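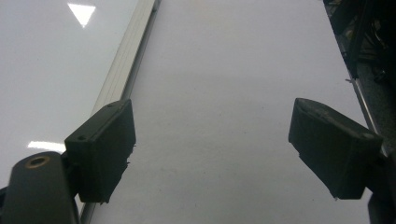 How to clean a white tabletop without wrecking it

Search for advice on white surfaces and you'll be told to mix baking soda with vinegar. I tried it for years. It fizzes, which is fun, and then you are left with slightly salty water and a rag. The fizz is mostly gas leaving. If the stain came off, it was your elbow that did it.

I have also read a lot of labels. Most sprays sold for white furniture list much the same things as plain dish soap, plus perfume. One thread I went through had 471 replies, and the only point most of them shared was that the writer's own method was best. So take mine with the same doubt.

What you need

Dish soap, warm water, two soft cloths, a plastic scraper (an old store card is fine) and a small bottle of rubbing alcohol. Skip the foam eraser blocks for now. They are very fine sandpaper, whatever the box says, and on a glossy top they leave a dull patch you'll see every time the light comes in low.

Step 1. Find out what you have

Look for a maker's sheet. My Stornby desk came with one, and it rules out bleach and anything gritty. My older Dalsgaard table came with nothing, so I treat it as if it were the fussier of the two. Painted tops need the most care, and alcohol can lift some paints right off.

Step 2. Wipe dry first

Crumbs and grit scratch when you push them around under a damp cloth. Do one pass with a dry cloth and shake it outside.

Step 3. Soap and water

A few drops in a bowl, no more. Wring the cloth hard. Wipe, wait a minute, wipe again. I'd guess most "stubborn" stains are gone at this point, and people reach for the strong stuff only because they skipped the waiting.

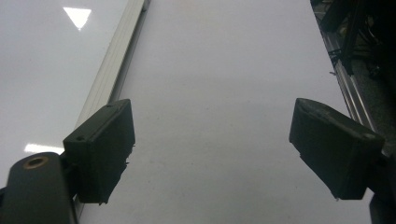 Plain white shows everything, so check it from a low angle.

Step 4. Spot work

For ink or marker, put alcohol on the cloth and try it somewhere hidden. Leave the test spot for an hour before you trust it. For dried glue, use the card held nearly flat. Don't pick at it with a knife – I have the scar on the Dalsgaard to prove it.

Step 5. Rinse

Clean water, clean cloth, then dry. Soap film is what makes a white top look gray after a few weeks, and it gets blamed on the table.

Do you need a sealer?

I doubt it. I put Tralora wax on half of the desk in February and left the other half alone. By summer I couldn't tell which was which, and I had to look up my own note to find out. Atanico sells a polish with over 3,851 glowing reviews on the shop page. Maybe it's great. I'd want to see one review written after a full year.

Yellowing is another matter. If the color has changed from sunlight, no cleaner will bring it back, and anyone selling you one should be asked for a refund policy first.

Last updated 1 Sep 2023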